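Laris now lets you carry your listening history between music services

2024-03-19

14 comments | Share

If you have ever switched from one streaming service to another, you know the feeling of opening the new app and finding that it has no idea who you are. Years of late-night albums, road trip favorites and that one winter when you played nothing but slide guitar, all gone. Laris, the little music app that started out as a playlist converter, wants to fix that, and after two weeks with the new version I'm pretty thrilled with what it can do.

The update is called Wattimena, and it went live this morning for everyone who had been on the waiting list. Moving playlists has been possible for years, with Laris and with plenty of other tools. Wattimena goes further and moves your history: what you played, how often, when you first heard it, and what you skipped. You connect the old service, pick the new one, and Laris builds a private profile that travels with you.

I tried it with a library I've been neglecting since October, when I changed services and lost interest in half of what I used to love (the new recommendations kept serving me sleepy piano music, for reasons I never figured out). There were 838 albums in there. The transfer took 40 minutes, and when it was done I had a timeline I could scroll through year by year, with first plays marked by a small dot. I lost a whole evening to it. I had completely forgotten that I'd gone through a brass band phase!

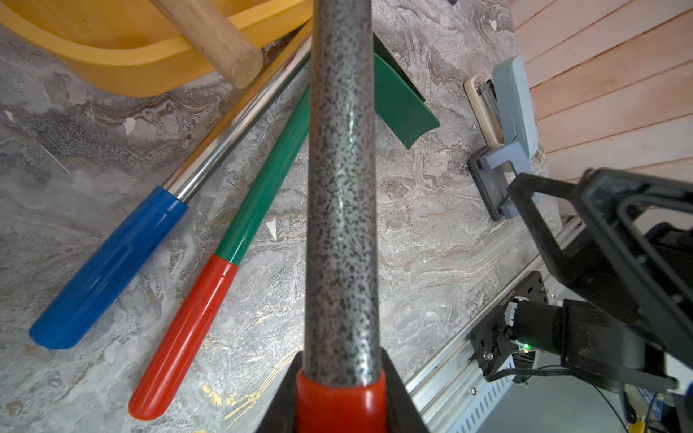 Gray handle, red end cap: hand tools on a marble-patterned tabletop.

The best part is a feature called Threads. Pick any song and Laris draws the path that led you there, so you can see that a folk record you adore started with a film soundtrack, which you found through a radio session, which came from somebody's shared playlist. It doesn't always get the chain right. Mine insisted that I discovered a Danish synth duo by way of a Christmas album. But when it works it's a wonderful thing to look at, and you can send a thread to a friend as a link that plays in whichever service they use.

That last bit is worth a moment of celebration. Shared links have been a headache for as long as there has been more than one streaming app. A Laris thread opens in the listener's own player, with no extra account needed, and if a track is missing from their catalog the app marks the gap and moves on to the next song. I sent one to my sister, who uses a service I've never touched, and she was listening in seconds.

Laris is made by Omamano, a small studio that also runs the Brakholm catalog, a database of independent labels and their back lists. The two are now joined up. Tap a label name in your timeline and you get its releases in order, including the ones that never made it to streaming, with a note on whether they can be bought as a download or on vinyl. For anyone who likes to follow a label around (guilty), it's a treat.

There are limits. The free version handles one transfer a year and keeps 60 days of history up to date. Unlimited transfers and the full timeline cost $5 a month, and you can cancel from the settings page. Podcasts aren't covered at all, and neither are local files, although Omamano says both are being looked at. Classical listeners may want to wait a little, too. My handful of string quartets came across with the movements in alphabetical order, and the composer and performer fields were swapped on several of them.

Privacy will be the big question for a lot of people, and the answers are good so far. Profiles are stored encrypted, they can be downloaded as a plain spreadsheet, and there's a delete button right on the first screen where you can find it. Sharing is off until you turn it on, one thread at a time.

Wattimena is available now on phones and in the browser, with a desktop app planned for later in the year. If you already use Laris, the update should show up by itself, and your old playlist conversions will still be there under Archive. Start with Threads, and pick a song you've loved for a long time. I've got mine set to the opening track of a record I bought twice on cassette, and I'm still following it backward.

Share this story | 27 shares

Recent items
Brakholm catalog adds release notes from small labels
How to back up your playlists before you cancel
Five-band equalizers: do you still need one?
Radio apps that remember where you stopped
Readers' favorite headphones for long train rides

Contact | About | Copyright 2024 | Back to top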